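June 5, 2019 - Rodville bench, arm cell

Long one today, sorry in advance to whoever reads this with a cold coffee in hand. The arm dropped out again with the same protective stop we had before, this time at cycle 236 of the 600 I had asked for. It was on its way down to the glue gun with the jaws open, and it simply quit above the cloth and sat there with the joint three torque warning up. No contact, no noise, nothing bent as far as I can find.

Miloslav was kind enough to leave his own work and go through the log with me (thank you, I owe you a lunch). The torque reading creeps up over nearly 733 samples before the trip, so I don't believe it's a collision. My first guess was the payload setting, still the old Feltska value from before we changed the fingers, and sure enough it was. I felt pretty silly about that one.

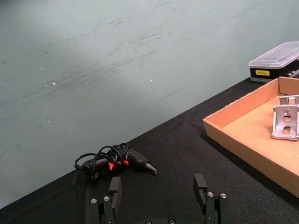
I put the right mass in, restarted, and got a lovely smooth run for a while, and then it stopped again. So the payload was wrong but it wasn't the whole story. Arnulfo thinks the wrist cable is being pulled when joint five goes past its old limit, and he may well be right, he usually is about cables. I slackened the second tie and the creep got smaller, though I wouldn't call it gone.

One more thing, and please do read this part: after the second stop the controller let me clear the fault with the cell gate open. It should not do that! I've pulled the enable key and it's in the Tello drawer. Please leave it there until we have checked the gate circuit. I wrote to Vandden about it, ticket 2070.

Still to do: reroute the wrist cable, meter both gate channels, repeat at half speed.

3 comments
2 shares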